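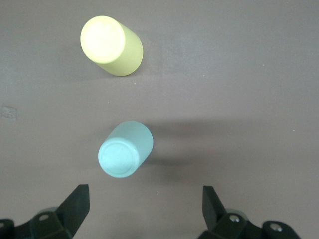
*Yellow and blue pieces on the sorting bench at Ruvell, October 2018*

**lotine_lass:** Twenty years I've sorted these by hand, and now Aria's arm does the picking while I look after it. My wrists are grateful – I do miss the chatter, though!

**abreu88:** Glad for your wrists, love, but our place lost two jobs that way.

**lotine_lass:** Fair point. We've kept all six of us so far, with new training in November.

**abreu88:** Get that in writing, please.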